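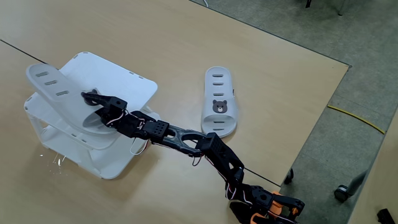
In praise of the shoe rack by the door

My grandmother kept her outdoor shoes in the porch and her indoor shoes on a folded towel just inside it, and between the two there was a strip of cold tile that you crossed in your socks, quickly, on tiptoe. I must have crossed that tile thousands of times and never once thought to ask her about it. It was simply how one came into the house.

I have been thinking about it lately because we moved to Warcombe last August, into a flat with a pale carpet all the way through, and for the first time in my life I have become a person who minds about shoes. I didn't want to be. I used to find it faintly insulting to be asked to take mine off at somebody's door, as if my feet had been inspected and found wanting (and on one occasion, visiting a cousin in a sock with a hole in it, they had been). But a carpet changes you, and so does cleaning one on your hands and knees with a washing-up sponge.

So we bought a rack. I looked at a great many before settling on anything, including a handsome bench affair from Lestero that would have filled the entire hall, and a tall metal thing from Provix with 5 shelves that wobbled when I so much as breathed near it in the shop. In the end I came home with a small plastic one, a shelf on top and a shelf below, and I carried it up the stairs under one arm feeling rather pleased with myself.

What I hadn't expected was how much a small rack asks of you. A big one will swallow anything. Ours takes a few pairs and then it is full, and every evening somebody has to decide which shoes have earned their place and which must go back in the wardrobe. The slides always win. They are light, they wipe clean under the tap, and you can put them on with your hands full of shopping, or bins, or a cross cat.

I would say a word here for slides in general, which get a poor press. People talk about them as if wearing them were a kind of giving up. I keep a spare pair for guests now, bought for very little at Coşkun, the hardware shop on our corner, and I have watched grown adults arrive stiff and buttoned up after a long drive, step into them, and soften by the time the kettle has boiled.

My one firm opinion is that shoes should be put away as a pair. It takes roughly 20 seconds. One on the shelf and one wherever it fell is how you come to be hopping down a hallway in the dark, late for the bus, patting the floor with your bare foot. I still manage it about once a fortnight, and I think of that strip of tile every time.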